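7. Painting the wall

1. Wipe the wall with a damp cloth and let it dry. The Pidside can says "no prep needed" -- I would not count on it.

2. Stir the teal-blue until the color is even, then roll on one coat.
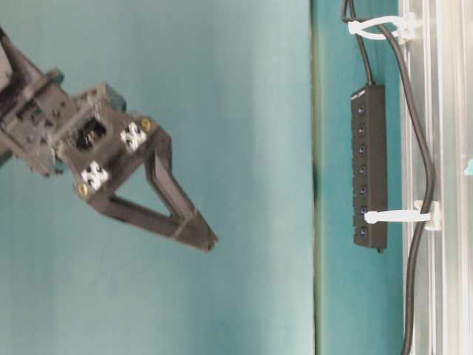 3. Wait overnight before the second coat. The label promises 2 hours, which I doubt.

Note: Check that every can carries batch 481. Shades may differ.

Caution: Keep a window open, whatever "low odor" is supposed to mean.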